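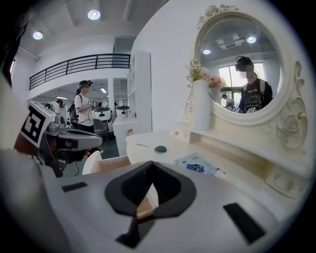 8th March. Dressing table, second look at the Rullara layout

Back to the Benstead table. Conall Costello wants the Rullara sheet signed off by the end of the week and I am not ready to sign anything. The sheet says small items should live "where the hand falls". I have read that line several times and still don't know what I'd do differently because of it. My hand falls in the middle, so everything ends up in the middle.

Started with the vase because it is the biggest thing up there. Tall, white, artificial flowers, standing left of the mirror. The sheet counts it as decoration and says to ignore it. I wouldn't. It stands close enough to the mirror that the flowers come over the carving, and anyone with a sleeve is going to catch it sooner or later. Conall says it makes the table look finished. Perhaps. I'd move it to the shelving and see if anybody misses it.

Mirror: heavy carving, roses, cream-white. Handsome if you like that sort of thing. Dust will be the trouble, same as on the old one in October, when a cloth did nothing and I had to go round with a soft brush. The sheet allows 51 seconds for wiping down the whole mirror. I don't believe whoever wrote that has ever wiped a carved rose.

Then the two little drawers under the mirror. Round knobs, one each side. According to Rullara all the daily make-up goes in the left drawer and all the tools in the right. Tried it on paper with what we have:

left - lipstick, sponge, puff
right - tweezers, eyelash curler, brush

Looks tidy written down. My doubt is the sponge. I don't like shutting a used sponge in a closed drawer with a powder puff, and the sheet has no line about airing it. Pencilled in "sponge stays out, own dish". Conall has rubbed it out once already, so I have now done it in pen.

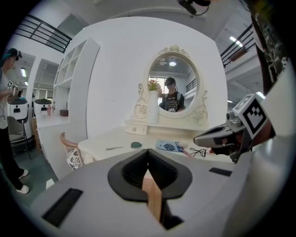
The other weak point is the chair. Pretty thing, pale curved wooden back, floral cushion, but the sheet starts with "sit square to the mirror" and the chair was over at the left end of the table when I looked. If people tidy from there they will tidy the left end. The right end then turns into the place for whatever is left over. That would account for a good deal of what I have seen at Nusville, where the left half of the top always looks marvellous.

Flex, while I think of it. A loose cable on a dressing table needs a home and Rullara doesn't give it one. It isn't make-up and it isn't a tool by their definition. I'd coil it and put it on the shelving with the vase. The cubbies are square and open and would take a basket each.

Brøndum have offered trays. Their list runs to 3,204 items and I am told 208 of those are trays, so there must be one the right size, but I'd like to hold off. Put a tray on a table and people fill the tray, then start on the table round it. We had exactly that with the cutlery caddy. If we must have one, white, shallow, no compartments. Conall favours compartments. We have agreed to go on disagreeing until the sponge is settled.

On the packet, the blue one with the floral pattern: it keeps getting put down at an angle and the sheet wants edges parallel to the table. I can't see why it matters. Three goes at straightening it this morning, and it made no difference to whether I could find the tweezers.

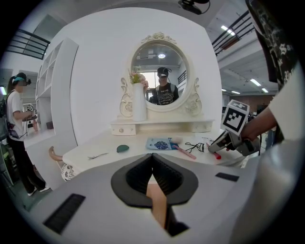

Does the layout save any time in the morning?

Can't tell yet. Both of us know where everything goes, so we are the wrong people to time. It wants trying on someone who has never seen the table, with the drawers shut and no sheet in front of them.

To do before I sign:

dish for the sponge, something washable
vase up on the shelving for a week
baskets for the cubbies, check what is in the store cupboard before ordering
ask Rullara which hand they meant
soft brush for the mirror, the old one has lost half its bristles

Sheet stays in my drawer until then. Conall has a copy if anyone wants to argue with it.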